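Butcher block care, stains, burns and the rest of it - Dodville Kitchen & Shop Notes

Home | Kitchen | Shop | Laundry | Garden | Ask us

Posted 15 May 2020 by Phúc Lương in Kitchen, Shop

Got a pile of mail on wood tops so doing them all in one go. Tables, counters, islands, the bench in the garage. Same wood, same rules mostly. Typing this between loads so bear with me.

Find out what finish you have first

Everything below depends on it. Drip of water on the wood, wait ten minutes. Beads up and sits there: oil that's still good, or a film finish like varnish or poly. Soaks in and leaves a dark spot: dry, needs oil. Do it in a few places. By the sink is always worse than the middle.

Film or oil? Scrape with a fingernail somewhere hidden, underside edge is good. Film feels like plastic and you might get a little curl. Oil, nothing comes up. Don't oil over film. It just sits on top and gets sticky and then you have crumbs in it till Christmas.

Daily wiping

Warm water, drop of dish soap, wrung out cloth. Wrung out!! Wet cloth is what opens up the seams. Wipe with the grain, then dry with a towel. Takes a minute.

No bleach sprays on oiled wood. No abrasive powder. No steel wool either unless you're about to refinish, bits of it break off and rust in the grain and you get tiny black dots that you'll think are mold.

Vinegar is OK once in a while, half and half with water. Not every day, it dulls the oil.

Smells

Onion, garlic, fish. Coarse salt, half a lemon, rub it around, leave five minutes, wipe off, dry. Baking soda paste if that doesn't do it. Don't leave baking soda on oak overnight, it can darken it. Ask me how I know.

Water rings

White ring = moisture in the finish. Black ring = moisture in the wood. Different problem.

White: hair dryer on low, keep it moving, few minutes. Or plain mayonnaise under a paper towel for an hour, then wipe. Sounds dumb. Works on oil finishes pretty often, on lacquer sometimes.

Black: it's in the wood, usually iron plus tannin, a can or a cast iron pan left sitting. Oxalic acid, sold as wood bleach. Gloves, glasses, open window. Mix per the box, brush on, let it sit, rinse well, let it dry a full day before you judge it. Do the whole board or the whole plank, not just the spot, or you get a pale patch where the dark one was.

Scorch marks

Light ones sand out. 120 then 180 then 220, hand block, with the grain. Deep ones, use a card scraper first, then sand. If it's really deep stop before you've made a dish in the table. A shallow dip you can't see still catches the light and a glass will rock on it. Better a faint brown mark than a hollow.

Tape off around the spot but move the tape as you go and feather out wide. A hand's width past the mark at least.

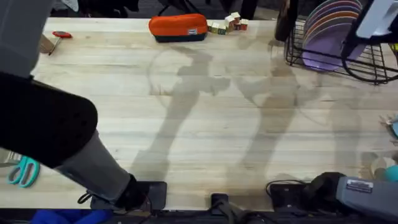
Photo: Vudia / used with permission

Pale tops, the light color long plank kind, show everything. Coffee, ink, rust off the bottom of a can. Also they yellow if you use the wrong oil, more on that next.

Which oil

Mineral oil, food grade, drugstore. Cheap, never goes rancid, never really dries either so you redo it. Least yellowing of the lot. This is what I use on pale wood and anything that touches food.

Mineral oil plus beeswax. Same but thicker, lasts longer, feels nicer. Make your own, four parts oil to one part wax by weight, melt in a jar in a pan of hot water, stir, cool. Label the jar. Please label the jar.

Tung oil, the pure stuff. Tough, dries hard, slow as anything. Thin coats, days between. Walnut oil dries too but skip it if anyone in the house has a nut allergy.

Boiled linseed. Fine for the shop bench. Goes amber. The ordinary hardware store can has metal driers in it so not for food surfaces.

Olive oil, canola, whatever is by the stove: NO. Goes rancid, smells like old crayons, only fix is scrubbing it out and starting over.

IMPORTANT. Rags with linseed or tung or any drying oil can catch fire by themselves in a pile. Lay flat outside to dry, single layer, or put them in a metal can with water and a lid. Not the kitchen trash. Mineral oil rags are not a problem that way.

How to oil it

Clean, then dry overnight. Really dry. Warm the oil a bit by standing the bottle in hot water. Pour a puddle, spread with a cloth, go heavy on end grain and around the sink cutout. Leave it 20 minutes, longer if you like. Wipe off everything that hasnt soaked in. If it's tacky the next day you left too much on, wipe with a fresh dry cloth and give it time.

New wood: once a day for a week, once a week for a month, once a month after that. Do the underside too at least the first time. Top only and it can cup, the bottom takes on moisture and the top doesn't.

Winter is the hard season here, the heat's on and the air's dry. I do an extra coat in January.

Gaps and cracks

Hairline seam that opens in winter and closes in summer, leave it alone. Fill it in winter and it's got nowhere to go come July. A gap you can get a credit card into and it stays all year, that wants glue. Work wood glue in with a bit of dental floss or thin card, clamp across, wipe the squeeze-out with a damp cloth right away. Wax paper under the clamps so you don't glue the clamps on.

Check how the top is fastened down too. Screws straight up through tight holes hold the wood still when it wants to move, and that's a good way to split it. Slot the holes, or use the figure-eight clips. Washers under the screw heads.

Scratches and dents

Knife marks, leave them or sand the whole top once a year. Spot sanding always shows.

Dents come out with steam. Damp cloth over the dent, iron on medium, tip of the iron on the cloth for a few seconds, lift, look, repeat. Wood fibers swell back up. Won't work where fibers are cut, only where they're squashed. Only on bare or oiled wood, steam turns film finishes cloudy.

Clamping lamps, vises, grinders, anything to the edge of a nice table: scrap of wood or thick leather between the jaw and the top, both sides. Retighten after a day. Rubber feet are sneaky, some kinds leave a brown mark on finishes that doesn't come off. Cork or felt instead.

Sticky stuff

Gum or wax: ice in a bag, wait, pop it off with a plastic scraper. Old bank card is fine.
Tape residue: mineral oil, leave ten minutes, rub. Then soap.
Permanent marker: rubbing alcohol on a cotton swab, quick, don't flood it. Lifts some finishes so test first.
Super glue: sand it. Acetone works but eats most finishes.
Candle wax that soaked in: brown paper bag, warm iron, move the paper as it fills up.
Turmeric: good luck. Sunlight fades it some. Put the table by a window and wait.

What I spent

People always ask. We did the long counter at the Fandley house, all of it, strip, sand, glue two seams, tung oil. 711 dollars with the sander rental and I overbought oil. Quote to replace it was 1,408. The small table was nearly free, just paper and mineral oil I already had.

Sandpaper: don't buy the bargain assorted pack, grit comes off and scratches. Never go past 220 before oil on a counter. I tried 400 once for that silky feel, the oil hardly went in and water spots showed up in a week. Had to knock it back. Between coats of a hard finish 400 is fine, diffrent thing.

From the mailbag

"Can I put a hot pan on it if it's oiled?" No. Trivet.

"My top is 16 years old and gray all over, is it dead?" Probably just dry and dirty. Sand a small patch underneath or in a corner. If it's good color under there then the rest is too. Gray goes deeper near sinks.

"Cutting right on the counter?" You can. I don't. Board on top, damp towel under the board so it doesn't skate.

"Raw chicken?" Separate plastic board, into the dishwasher. If it does get on the wood, hot soapy water, rinse, dry, and only then a sanitizer made for food surfaces, follow the label.

"Which side of the board up?" Whichever's flatter. Flip it now and then so it wears even.

"Trình wax, any good?" Used one tin. Smells nice, goes on easy, lasts me the same as homemade. Get it if you don't want to melt things.

Quick list for the fridge

Wrung out cloth, then dry towel
Water drop test once a month
Mineral oil on food surfaces
Cans and iron pans off the wood
Oily rags flat outside
Trivets
Extra coat in January

Next up is cast iron and then grout, lots of you asking on grout. If you've sent a photo of a stain and I haven't answered yet send it again, my inbox ate a bunch.

Filed under: wood, counters, stains, oil
Previous: Getting candle wax out of a tablecloth
Next: Stuck drawers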